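Freezer and leftovers check, home kitchen
Durnbridge, February
Checked by: Sang Phùng
Form used: the Lehtinen household food storage sheet, with my own remarks after each item

I was asked to go through this sheet as somebody who batch cooks most weeks and say whether it's worth the paper. My remarks are longer than the boxes allow, so I have typed them out.

1. Freezer is at minus 18 or colder
Result: pass, with doubts
The dial on the door goes from 1 to 5 and tells you nothing about temperature. I put a proper thermometer between two tubs of soup and left it overnight. Fine in the morning. The sheet has a tick box for "dial set correctly", and I have left it blank on purpose. Whoever wrote that has more faith in dials than I do.

2. Door seal clean and closing all the way round
Result: fail
The paper test (shut a strip of paper in the door and pull) held at the top and sides and slid straight out at the bottom hinge corner. Crumbs and old pea skins in the fold. Cleaned with warm soapy water. To be tested again before I call it a pass, and I don't much fancy the price of a new seal.

3. Every tub and bag labelled with contents and date
Result: fail
Most had a label. A good few of the labels said "sauce". One said "sauce, good". Chilli and bolognese look the same once they are frozen, and I have served the wrong one on pasta before now. Masking tape and a marker do the job. The sheet recommends the Rirnden label set, which I bought, and the labels came off in the frost inside a fortnight. I can't see what they offer over the tape.

4. Portions frozen in sizes that will be used
Result: pass
Weighed a tub of the lamb stew at 465 g, near enough supper for one hungry person with bread. The family tub of cottage pie filling came to 651 g, and I would call that mean for four, whatever the sheet says about "standard family portion". Standard for whose family? Add a tin of lentils.

5. Hot food cooled before freezing
Result: pass
The sheet wants it in the freezer within 2 hours of coming off the heat. I agree with the rule and doubt how many people manage it with a deep pan of stew. Shallow trays, lid off, window open. A deep stockpot left on the hob "to cool" at nine in the evening is still warm when you go to bed, and then you forget it.

6. Raw meat stored below cooked food
Result: pass
Mince and chicken thighs in the bottom drawer, in a tray with sides. No leaks found. The fridge was less tidy than the freezer: sausages on the middle shelf beside half a rice pudding. Moved.
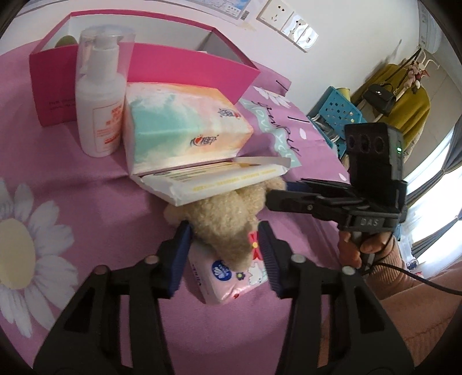 7. Leftover rice dealt with properly
Result: fail
A bowl of rice at the back of the fridge with no date and a saucer on top. The cook said "yesterday, I think". I don't accept "I think" for rice. Binned. Next time it gets spread out, cooled fast and frozen flat in a bag, or it gets eaten the next day and heated until steaming all the way through.

8. Defrosting done in the fridge
Result: pass
One shepherd's pie thawing on a plate on the bottom shelf. I asked how often the worktop gets used for this in a hurry and got a shrug, so take the pass for what it is. The microwave is all right if the food is cooked straight after.

9. Reheated once only
Result: can't be checked
There is no way to look at a curry and know how many times it has been round. I don't know why this has a pass or fail box. It would be better as a line of advice at the bottom of the form.

10. Oldest food used first
Result: fail
New tubs go on top, old tubs sink. The bottom layer of the middle drawer was turkey soup, and it had gone grey and dry at the edges. Safe, probably. I wouldn't want it. The Cudport cookery group swears by a written list on the freezer door. I have tried the list. It lasts until the first evening somebody takes out a lasagne and can't find the pen. Standing the bags on end like books in a drawer has worked better for me, and you can see what you've got.

11. Containers sound, lids fitting
Result: pass, 5 thrown out
Cracked corners on the old takeaway boxes. They were never meant for the freezer.

Summary
Four fails. Seal and rice to be put right first, then labels, then the order of the drawers. Items 1 and 9 want rewriting before this form is handed to anyone else. I'd also drop the score out of a hundred at the end, as I got three different totals from the same answers.

Check again once the seal has had another paper test.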